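Robot hands: which one is best at picking things up?

By Azucena Barajas, for the Nurnwood young makers pages
Jan 3, 2025

Quick one this time, lots to get through. We've been trying out robot hands. Grown-up word for a robot hand is a gripper. Same thing.

Try this first

Pick up a pencil. Easy. Now pick it up using only your elbows. Not easy! Same arms, same brain, same pencil. The bit on the end makes all the difference, and robots have that problem all day long. A huge strong arm with the wrong hand on it is no use to anyone.

So before you ask how strong a robot is, ask what it's got on the end.

Three sorts of gripper

Two fingers. Like a crab, or like your thumb and one finger. They open, they close, and that's all they do. Cheap to fix. Good at boxes, bottles, blocks. The one we tried is called the Grunon.

Suction cup. One rubbery cup and a little pump that sucks the air out. Brilliant on smooth flat things like a book cover. Hopeless on a woolly hat – the air leaks straight in through the holes.

Soft fingers. Bendy rubber ones, and ours is called the Yip. They curl round whatever they touch. Good for squashy things, a bit wobbly with heavy things.

How do you compare them fairly?

Same objects every time. Same table, same starting spots, same arm. Only the gripper changes. If you swap the gripper AND the objects you won't know which one made the difference. Scientists call this a fair test and you have probably done one at school with paper aeroplanes or melting ice.

Then you do it again. And again. Each gripper got 200 goes. Yes it was boring by the end. But one lucky grab doesn't tell you much, and neither does one unlucky one.

What counts as a good grab?

We had rules, written down before we started so no one could argue later:

The thing has to leave the table.
It has to stay up while you count to five, slowly.
It has to be put down, not dropped.
Nothing else gets knocked over.

The last rule caught us out loads. Robot fingers are fat! They need space either side, and if there's something standing too close then bump, over it goes.

The scores

Out of 200 goes each, same mix of things:

Two fingers (Grunon): 171 good grabs
Soft fingers (Yip): 158
Suction cup: 96

Does that mean the suction cup is rubbish? No. Our mix had lots of round and bumpy things in it, and suction hates bumps. Give it a pile of envelopes and the scores would look very diffrent. When somebody tells you their robot is the best, ask them: best at what?

Where does the robot look from?

You look from your head. Lots of robots have a camera up on a pole, so it's a bit like that. The trouble is the arm gets in the way of its own view, like when you're drawing and your hand covers the picture.

The other way is a small camera on the wrist, just behind the fingers. Imagine an eye on the back of your hand. Wherever the hand goes, the eye goes too. It sees its own fingers all the time, which sounds annoying but is really handy, as the robot can line them up with the thing it wants.

Bad side – when you get very close, you can't see the rest of the table any more. Some robots use both cameras. Ours switches between them.

And the brain bit?

That's the controller. It's a computer that takes in the camera pictures and tells the arm and fingers how to move. Ours runs a program called Idolum. It learned by watching people steer the arm, 2,564 goes altogether. That's a lot of goes. You learned to use a spoon the same sort of way: watched, tried, spilled, tried again.

It still gets things wrong. Shiny stuff confuses it. Shadows too, it thinks the dark patch is part of the object and grabs a bit to one side.

Words to know

Gripper: the robot's hand.
Wrist camera: a camera that rides along with the hand.
Controller: the computer that decides the moves.
Grasp: a grab, but said by an engineer.
Fair test: change one thing, keep the rest the same.

Look through the robot's eye

Now a go at being the controller. The view comes from a wrist camera and the two black shapes at the bottom are the fingers. There's a red Coca-Cola bottle lying on its side with its cap towards you, and it lines up with the gap between them. Have a think before you read on. Would you close the fingers on the cap end, or go further along to the fat part? And what about the lemon over on the right – how would you get the fingers round something that shape?
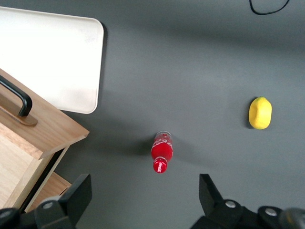
What we would do

Bottle first. It's lined up already, so no need to turn the hand. Go past the cap and squeeze the body, nearer the middle. Hold one end of a long thing and the other end droops. Try it with a ruler.

Lemon next. Move right, come down over it, one finger each side of its fattest part. Squeeze near the pointy tip and it could shoot out like soap in the bath.

Have a go at home

Two wooden spoons, one in each hand. Those are your fingers. Pick up a sock, an orange, a toy car, a coin. Ten goes each, write down the scores. Then put a rubber band round the end of each spoon and do it all agian. Did the grip get better? Which thing changed the most?

The coin is horrible by the way. Our record is two out of ten.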